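Blog > Kitchen Notes > Bread

Posts Recipes About Archive Contact

Rye, finally!

21 November 2019

I have been baking sourdough rye since April and I finally have a loaf I'd put in front of other people. It's dark, it's a little sour, it slices thin without crumbling, and the whole kitchen smelled like malt and toast until bedtime. I'm so happy with it that I ate the heel standing up at the counter with cold butter, and then I ate another slice, and then I came in here to write it all down before I forget what I did.

A bit of background. I grew up on the soft stuff in a bag, and the first real rye I ever had was at a bakery in Flenstead, on a rainy weekend trip when we mostly went in to get dry. They had one loaf left, a squat brick of a thing, and the woman behind the counter told me to wait a day before cutting it. I did not wait a day. It was still wonderful (gummy in the middle, my own fault) and I've been chasing it ever since.

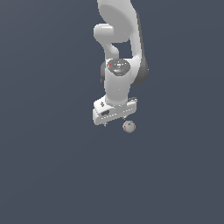
My early tries were terrible. I treated rye like wheat, so I kneaded it and folded it and waited for it to turn smooth and stretchy, and it never did. It stuck to my hands, the bowl, the faucet and one sleeve of my good sweater. Rye dough is closer to wet cement than to anything you'd call dough, and once I stopped fighting that I started having fun. You stir it with a strong spoon, you scrape it into a tin, you smooth the top with wet fingers and you leave it alone.

The flour made a huge difference too. I'd been using whatever the supermarket had, and then I found the Iyamu whole rye at the little store by the library, which is coarser and smells like hay when you open the bag. I use 400 grams of it for one tin, with 345 grams of warm water, a good big scoop of lively starter and 7 grams of salt. Sometimes I add a spoonful of molasses. Sometimes caraway, if I'm the only one eating it!

I mix it after supper and let it sit near the stove, and it's usually ready to bake when I get up. I look for little pinholes all over the top. If the pinholes have turned into craters I've slept in, and it'll be a sour one, but still good with cheese.

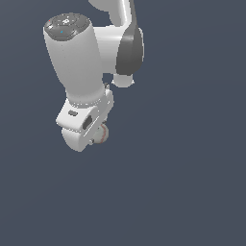
How long should you wait before cutting it?

A full day at the very least, wrapped in a clean dish towel once it's cool, and two if you can stand it. The crumb sets up as it rests and the flavor gets rounder and sweeter.

I start it in a very hot oven and then turn it down after the first little while, and it stays in until the sides pull away from the tin. My oven runs cool at the back, so I turn the loaf once. I was scared of overbaking for months and I shouldn't have been, the crust on this last one was nearly black at the corners and those were the best bites.

Next up I want to try one with soaked seeds and maybe a handful of old bread crumbs in the mix, the way they do it over in Sillness. I've got sunflower seeds and flax in the cupboard already, and the starter is fed and bubbling away on top of the fridge.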